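Corrida noturna de Kostau muda percurso e abre mais 50 vagas

A organização da corrida noturna de Kostau confirmou mudanças no percurso de dez quilómetros, que deixa de passar pela marginal e segue agora pela antiga estrada de Milum. A prova realiza-se em junho, com partida às 21h00 junto ao pavilhão municipal.

A alteração deve-se às obras de drenagem na marginal, que só terminam depois do verão. O novo traçado tem mais subida nos primeiros três quilómetros – o troço até ao cruzamento de Milum é quase todo a trepar – e desce depois até à meta, instalada no mesmo local da partida.

Estavam inscritos 1054 atletas quando as listas fecharam, em maio. Foram entretanto abertas mais 50 vagas, reservadas a quem se encontrava em lista de espera. Os atletas contactados têm de confirmar a presença por correio eletrónico até à véspera da prova, ao meio-dia.
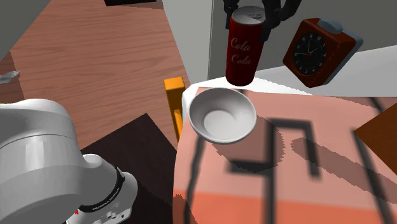 Um leitor que participou na edição anterior escreveu à redação a dizer que prefere o percurso novo, por ter menos curvas apertadas, mas pede melhor iluminação na descida. No ano passado, contou, correu os últimos dois quilómetros com a lanterna de outro participante e chegou à meta em 54 minutos.

A organização respondeu que serão colocados pontos de luz em toda a descida e que o frontal passa a ser obrigatório. Quem se apresentar sem ele na zona de partida não poderá correr.

O clube Bravance volta a assegurar os marcadores de ritmo, e a loja Oosthuizen entrega os dorsais na véspera, entre as 10h00 e as 19h00. No dia da prova não há entrega de dorsais.

Haverá dois abastecimentos de água, aos quatro e aos sete quilómetros. O trânsito na estrada de Milum fica cortado a partir das 20h15 e reabre depois da passagem do último atleta.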